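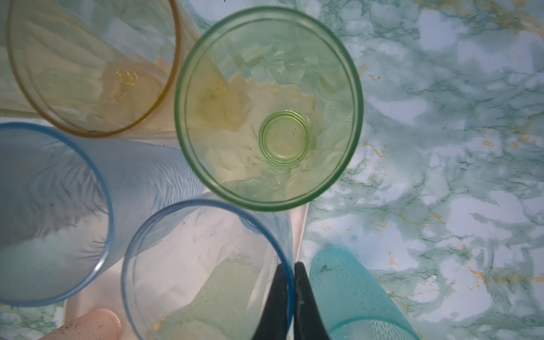
Cup wear check, Fellness kitchen set

19 Nov 2019
Mali Lougher

Went through the coloured plastic cups from the Fellness kitchen before they go back on the shelf. Green, amber, frosted blue, and the clear type with the blue-tinted rim. All translucent, so most faults can be found by looking straight down into the cup under the bench light.

Green: a few tiny dark specks on and near the base, by the concentric rings. Not identified. Could be grit, could be in the plastic. Will try a soft brush first, then warm water and plain soap. No scouring pads — the last lot were ruined that way in June.

Frosted blue: a couple of small dark dots on the inner surface, cloudy towards the bottom. Pascal thinks limescale. If so, white vinegar for 2 hours and look again.

Amber: nothing logged yet. The ribbed look of the side makes fine scratches hard to pick out, so use the side lamp.

Clear: fill with 600 ml from the jug and stand on blotting paper. Any ring under the base, reject.

Stacking: keep to three high. Taller stacks jam and the rims take the strain when pulled apart.

To do: ask Pascal Rothe for the Hurker tray, the Parri one is too shallow.

Recent entries
Hutia jug, lid fit
Parri tray, depth and drainage
Drying rack, bench 7
Limescale on the Fellness kettle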